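Chapter 7
Pictures Made to Be Printed

Most people who knew an illustrator's work in the first half of the twentieth century never saw an original painting by that illustrator. They saw a magazine cover, a calendar page, a seed packet or an advertisement on the side of a streetcar. The painting was a step in a process that ended at the press. When the issue was printed, the canvas might go back to the artist, hang in an editor's office, or be put in a closet and forgotten.

This chapter looks at how that process worked and what it did to the pictures. Chapter 6 dealt with the training of commercial artists and the schools that produced them. Here we follow a single job from the first sketch to the newsstand, using the papers of Esben Nørgaard, who painted covers for a farm and household monthly called the Tilness Companion. His account books and letters survive nearly complete, which is unusual for an artist of his rank.

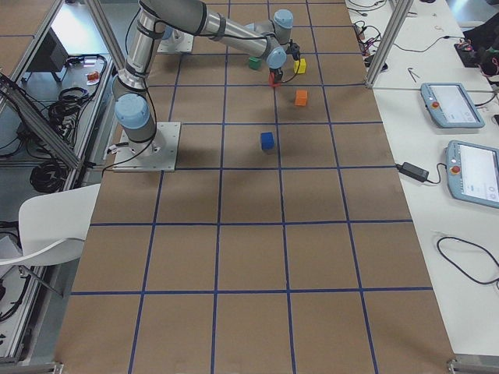

Nørgaard's working year ran well ahead of the calendar. A Christmas cover had to be approved as a sketch by August so that the finished oil could reach the engravers in the fall. He painted snow in hot weather and beach scenes with the stove lit, and he complained about both. He usually sent the magazine three or four pencil roughs at a time. The art editor, Ita Heffernan, marked the one she wanted and returned the others, often with a note about the placement of the title lettering. The top quarter of every cover belonged to the magazine's name, and a hat or a tree branch could cross into it only with her permission.

Once a rough was approved, Nørgaard hired models, almost always neighbors from Cenville. He made charcoal studies of the heads and hands, then a full-size drawing on brown paper, which he ruled into squares and transferred to canvas. The squaring method is old. Fresco painters used it, and sign painters still do. It allows a small drawing to be enlarged without losing its proportions, and it allows an artist to see exactly where a figure will fall on the page.

The finished canvases were much larger than the printed cover. Reduction tightened the drawing and hid brushwork that would have looked rough at full size. Nørgaard learned to plan for this. Faces were modeled with stronger shadows than he would have used in a portrait, and small objects were given a dark edge so they would hold their shape in print.

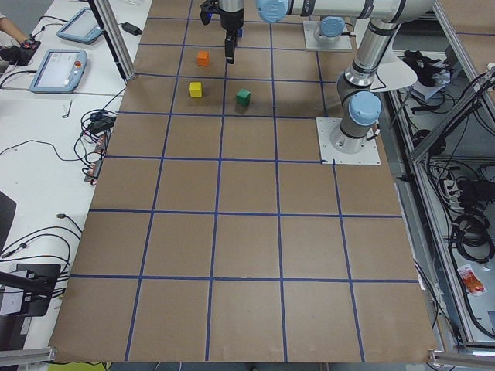
Color was a harder problem. For his first years at the magazine he was limited to two inks, black and a warm red, and the covers from that period are built around a single red thing: a scarf, a wagon, a barn door. When the Companion moved to four-color printing, he did not change his habits at once. Compare the covers in Figures 7.3 and 7.4. Both use a red coat as the center of interest, although the second was printed with a full range of color.

Pay was by the cover, with no share in later use. The account books list 53 covers for the Companion. The early ones brought him 500 dollars each, and by the end of his contract the fee had risen to 825. Calendar rights were sold separately, and the magazine kept that money. In a letter to Heffernan dated 8th December, he asked for his canvases to be returned. She sent back 34. The rest have not been traced, apart from one that was found in a school library in Ponce.

As you read, keep these questions in mind. Who decided what a cover would show? Which parts of a picture were shaped by the press, and which by the editor? What does it mean to call one of these canvases the original, when it was made to be copied?

7.1 The Cover Sketch

A cover rough had to be read at arm's length. Heffernan pinned each one to the wall beside the current issues of rival magazines and stood back from it before she made her choice.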